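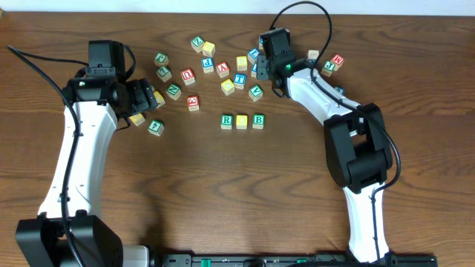

Figure 7. Wooden alphabet blocks scattered on the tabletop, with letter faces in red, green, blue and yellow.

Print this page | E-mail this page

4.2 The scatter as a starting point

We come now to the part of the study that gave us the most pleasure, and on which we have probably spent more evenings than it strictly deserved. Anyone who has shared a house with a set of alphabet blocks knows how they look once they have been tipped out and left: a loose gathering toward the middle of the table, some pieces nearly touching, others off on their own (Figure 7). We call this arrangement the scatter, following Ondrejka's working notes, and we treat it as the starting point for every sorting and spelling task described in Section 5.

Our blocks are of the old-fashioned kind, with a cream-colored body and a colored letter on the face. We tried two other sets in the pilot, the Totura and the Ulleo, and both were perfectly nice to handle, but the people who took part kept drifting back to the plainer blocks and so did we. Čierny has suggested that the pale body lets the eye go straight to the color of the letter, and that a fully painted block asks to be stacked before it asks to be read. We find this persuasive, though we did not test it directly and would be glad to see someone else do so.

The choice of table mattered more than we expected. In the pilot we worked on a white laminate top, and several people remarked that the blocks seemed to float. The warm brown wood shown in the figure has a strong grain, and against it the cream bodies stand out kindly, even late in the afternoon when the light in the room goes soft. We did worry that a busy grain would tempt people to line the blocks up along it. A handful did, and their sessions are discussed in Section 6 along with the other row-makers.

Across the whole study we recorded 354 scatters. Of these, 300 were followed by a color sort and the remainder by free spelling, in which people were simply invited to make any word they liked. It will surprise no parent that first names were the favorite. What did surprise us was how seldom anyone turned all the letters upright before beginning. Most were content to read a letter sideways or upside down for quite a while, and straightened it only when it was wanted for a word.

A few words are due on how blocks were judged to belong together. Blažena Ondrejka, who coded the first batch, began with a fixed distance and soon gave it up, as two blocks can sit close and still look like strangers if their faces point in different directions. Following the approach set out in the Kuruc manual, we instead asked each coder to draw a line around whatever looked like a group, and then compared the lines. Disagreements were talked through over coffee, usually on a Saturday, and where the coders could not settle on a grouping we kept both versions in the tables.

Yellow deserves its own paragraph. In the color sorts, yellow letters were picked up late more often than any other color, and we suspect the cream of the block is to blame, the contrast being gentler than it is for red or blue. The Nurier color cards gave us a way of checking this, and the results appear in Section 5.3.

Correspondence: V. Čierny and B. Ondrejka | Copyright the authors | Back to top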